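1/ Moved apartments in August. The lease says "all mail forwarding is the tenant's responsibility," which I read the way you read a cereal box.

2/ My old building, Rendport, has a package room. My new building, also Rendport, has a package shelf. The rent went up 65 dollars for the shelf.

3/ Filled out the change of address form. Got a letter confirming my change of address. It went to the old address.

4/ Called Forsberg, my insurance company, to update them. On hold for 19 minutes. The recorded voice told me I could do this online. I had called because I couldn't do this online.

5/ The Kukisero catalog, which I never signed up for and have tried to cancel in three different ways, was waiting in the new mailbox on the first morning. Whoever runs their list should be running the country.

6/ My bank wants a utility bill as proof I live here. The utility wants a bank statement as proof I live here. I've suggested they have lunch.

7/ Current system: anything with a window in the envelope gets opened at a desk by 10 pm, and the rest goes in a divided cardboard box.
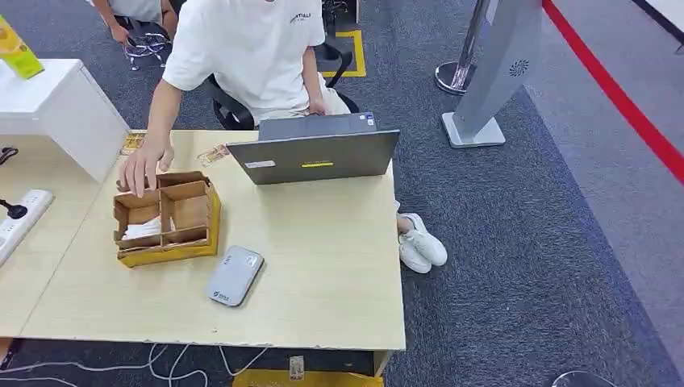

Cardboard, with dividers.

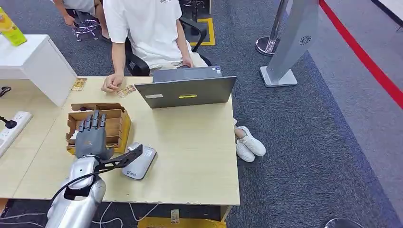

Under post 6, dunmoor_kay writes that her bank finally took a library card and a pay stub, after 60 days of saying it wouldn't, and that the trick is to go in person right before closing.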